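4.2 Living with worn surfaces

We turn now to a matter that came up in nearly every conversation we had in Ildale and Monport, though we had not thought to ask about it when we first drew up our questions: how people feel about the marks that years of use leave on the things around them. We had expected to hear a good deal about cost and upkeep, and we did, but people kept drifting back to scratches, dents and rubbed paint, and they spoke of them with a fondness that took us by surprise. Of the 27 long interviews, the ones that ran over time nearly all did so on this subject (and we were very glad to let them run).

Painted metal was a favorite topic. A kitchen stool or a mailbox shows its history in a way that plastic seldom does, and people had plenty of words for it: "rubbed," "tired," "bitten," and, in Monport, "honest." Figure 3 shows the sort of surface these words were used for, with paint scraped away in a long band along the inner wall of a gray metal bin and whitish scratches all over its floor.
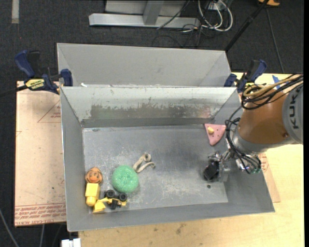 Figure 3. Worn paint and scuffed metal.

Rosalinda Ambrosio told us she would never repaint her garden gate, and that when her son offered to do it one August she hid the brushes. She said the bare patch by the latch was where her hand went, and her mother's hand before that, and that a fresh coat would feel like moving to a stranger's house.

Not everyone shared this view, of course. Several people in Ildale saw bare metal simply as the beginning of rust, and they would have been happy to see every railing in town painted each spring. Baranauskienė, in her earlier work on front doors, found much the same split, and she linked it to how long a family had lived at one address. Our own interviews lean the same way, although we would want many more of them before saying so with any confidence. We come back to length of stay in Section 4.3.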